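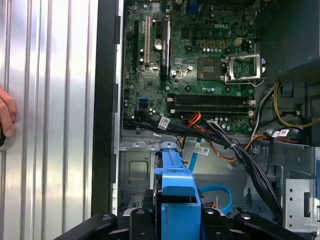

## September, Mosach negatives, box 6

Started 8.40 am. Carried on from frame 147, the last one with a checked caption. The register gives 251 frames for the box and the sleeves are in order apart from one pair near the back, which I've swapped and noted on the lid.

Frames up to 200 are all obliques of the Gulau foreshore and the old customs house. Captions as typed on the sleeves are mostly fine. Changes made:

- "Taken from the N" corrected to "taken from the NE" where the slipway runs across the lower corner and the customs house gable faces the camera. Checked against the parish map.
- "Town Hall" changed to "Mets Institute" throughout. The town hall was on the other side of the road and had come down before this flight.
- "Harbor" changed to "harbour". Whoever typed the sleeves used both.

Left the photographer's own numbers in the second field. They restart partway through the roll and are no use for ordering, but people quote them in letters. 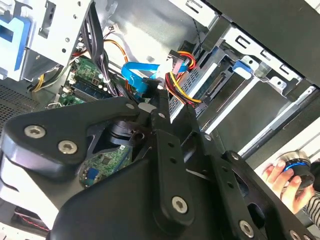
*Inside the desktop case.*

After lunch did the ground-level views of the Wullden grain store. Sleeves say "view from W" for the lot. Shadows put at least a few of them on the south side, and there is a drainpipe that only appears on the south elevation in Ieuan's measured drawing. I have put "view from SW" where both corners show and left the rest with a query in pencil.

The lean-to is harder. It is in the early frames with a corrugated roof and in the later ones with no roof at all, under the same date. Either two visits were filed together or the date is wrong. Asked in the shared log whether to split the record. 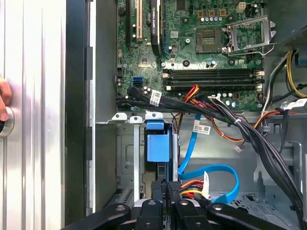

Laiba Sethi: Don't split it yet. Meriem Erraji has the site diary for Wullden and it lists a return visit after the storm. If the lean-to is mentioned we can date both sets properly and keep one parent record.

Agreed. Parent record stays open, status "in progress". Hazem wants the grain store captions for the colour check, so I've exported those without dates.

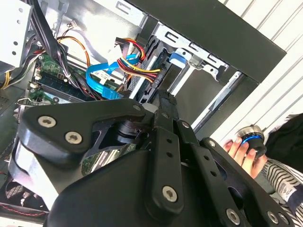
*Desktop case, side panel off.*

Still to do:

- Site diary from Meriem, pages for the second visit
- Ask Erlinda whether "quay" or "wharf" is preferred at Gulau; the index has both
- Rescan the frame with the hair across the customs house chimney
- New sleeves, the acid-free ones, we're down to the last packet

Box back on the shelf 4.15 pm, lid note inside.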